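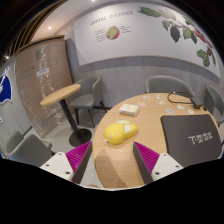

How to sit through a tidying-robot trial at work without being talked into anything

Home | Guides | Workplace | Tools | Contact

10 comments

Clirnadgate sells a tidying system called Namik. The brochure says it will "free your team for meaningful work". I run the front of house at Fladeva, a coffee training room and café, and I have yet to meet the member of my team who was being kept from meaningful work by a damp cloth. Still, we agreed to a trial, and parts of it were useful. These are the steps I'd follow if I had to do it again, written for whoever holds the rota in a place like ours.

You don't need to know anything about robots. You need a notebook, a timer and some stubbornness.

1. Find out who is doing the teaching

Most systems of this kind learn from recordings. A person holds a gripper with two fingers and a camera on it, and picks things up and puts them down, over and over, so that the machine can copy the movements later. The supplier's phrase for this is "capturing natural behaviour". There is nothing natural about lifting a box of tissues with a pair of pincers, but that's the job, and somebody has to do it.

Ask who. We were told that "your existing staff can contribute during quiet periods". Get that sentence in writing and then go through it slowly. Is it paid time? Does it count as a break? (It does not.) Who covers the counter? If the answer is that quiet periods are already empty, whoever wrote it has never restocked a milk fridge.

If your people are going to record, put it on the rota as a task with its own line. Ours says GRIPPER in capitals. It looks silly, and it means the hours show up at the end of July when you want to know what the trial cost.

2. Write down the job as it's done now

Do this before the supplier's people come, or you will end up describing the job in their words.

Clearing a table sounds like one job. Watch somebody good at it for a morning. They look at the table from across the room and decide whether the customer has left or gone to the loo. They see a laptop and know to keep the wet cloth at the other end. They notice a loop of charging cable and go round it. A soft toy goes behind the counter, where a tearful family will come for it before closing. A few stickers on the table might be rubbish or might be a child's whole afternoon.

Make two columns. In the first, put the parts that are moving things: pick up, carry, put down. In the second, put the parts that are deciding. The sales pitch is nearly always about the first column, and the price seems to cover both.

3. Choose your own test objects

Suppliers bring objects they like. They tend to be stiff, and they stand up straight. Say thank you and put them to one side.

Use what turns up on your tables. I'd include:

- something soft with no obvious handle, such as a plush toy
- a small box
- a closed laptop, which it should leave alone
- a cable with slack in it
- something flat and thin, such as a sticker

The last one is unkind and I recommend it. A sticker lying flat gives two fingers very little to close on. Ridged pads help with the soft toy and do nothing much for paper. If the supplier says flat items are "out of scope for this phase", write down the phase in which they come into scope, and what that phase costs.

4. Use a real table in its usual place

We were offered a demonstration in a clean white booth. Turn that down. Put the test in the room where the work happens, with the chairs where customers leave them and the ceiling lights on as they normally are. If you have decorated walls, leave them alone. We were asked if we could "simplify the background" by covering a mural, and I said the mural was there first.

Round tables deserve a trial of their own. There is no corner to line up with, and chairs get pushed in at every angle. A person turns sideways to get between them without thinking. Ask to see how the finished machine gets between them, on wheels or on a rail or however it is meant to travel. In our case the recording had been planned in detail and the travelling had not.

5. Agree on what counts as a success

Do this on paper before the first run. My wording, which you can have:

"The object is where it should be, nothing else has moved, and no member of staff touched anything."

The middle part caused the most argument. A machine can pick up a toy and drag a cable to the edge of the table while doing it. Clirnadgate wanted that scored as a completed pick. From where I stand it's a laptop on the floor and a difficult conversation with a customer.

The last part matters too. On our first runs somebody kept leaning in to nudge the object into a better position. It was meant kindly, and it makes every figure worthless. Write "no nudging" on a card and stand it by the till.

6. Do enough runs, and keep all of them

A film of one good attempt tells you that there was one good attempt. Ask for 100 runs in a row on your own tables with your own objects, and write down each result yourself as it happens. If they'll only do 10, do the 10, but don't let anyone turn the result into a percentage in the report.

You may hear about a very large number of recordings. We heard "over 1000 demonstrations" more than once. Ask where they were made and with what. A recording from a tidy warehouse in Sauerland (which is where a good part of ours had come from) may be fine for boxes. I wouldn't assume it knows about my cable.

7. Time the whole thing, including the people

Start the timer when somebody goes to fetch the equipment. Stop it when the table can be used by a customer. Note separately:

- setting up and putting away
- charging
- waiting for the supplier to answer the phone
- wiping the table, which still has to be done

When I added up our first session, a person would have been back behind the counter long before. The reply was that speed improves, and perhaps it does. I'd like to see it improve before I sign, and I'd like the contract to say what happens if it doesn't.

8. Ask what changes on the rota, person by person

This is the step people skip, because it's uncomfortable. "No jobs will be lost" can be perfectly true while everybody's hours get shorter. Take next month's rota and ask the manager above you to mark on it what would be different. Not in general terms – on the sheet, with a pen.

Then ask what gets added. Someone has to charge it, clean the pads, clear its path and explain to customers what it's doing. Those jobs went to our most junior staff by default, with no change in pay. Clearing tables had at least given them a walk round the room and a chat with the regulars. Two of them told me they missed the chats. I put that in my report and was asked to take it out as "anecdotal". It stayed in.

I should be fair about one thing. One of my colleagues has bad wrists, and for her a machine that carried the heavy trays would be a real help. She said so at the first meeting. Namik does not carry heavy trays. If you have somebody like that on your team, start from what they need and see who sells it, instead of starting from the thing that is for sale.

9. Sort out the camera

The gripper has a camera on it, so it sees whatever is in the room. That includes customers, notices on the wall and anything left on a table. Before recording, settle:

- when you record (we chose eight in the morning, before opening)
- who keeps the recordings and for how long
- whether staff can ask for theirs to be deleted
- whether the recordings can be used to train machines for other customers

Ours could be, under a clause near the back. So my team would have been teaching a product that was then sold to other cafés, and the only payment on offer was a discount to Fladeva. We had the clause struck out. It took some weeks and a fair amount of sighing on the other end of the line.

10. Keep the right to stop

Ask for an end date and a way out that doesn't depend on anybody admitting the trial failed. Trials have a habit of becoming "phase one". If the equipment is still in your store cupboard after the end date, ring up and have it collected.

Where we are now: the trial has been extended once, at no charge, and on my success wording. The soft toy is going better than I thought it would. The stickers are not. We still clear the tables ourselves, and the GRIPPER line is still on the rota, paid.

If you've run a trial like this and have a better wording for step 5, please leave it in the comments. I've been told mine is harsh.

Shared 8 times | 10 comments

Previous guide | Next guide | Back to Workplace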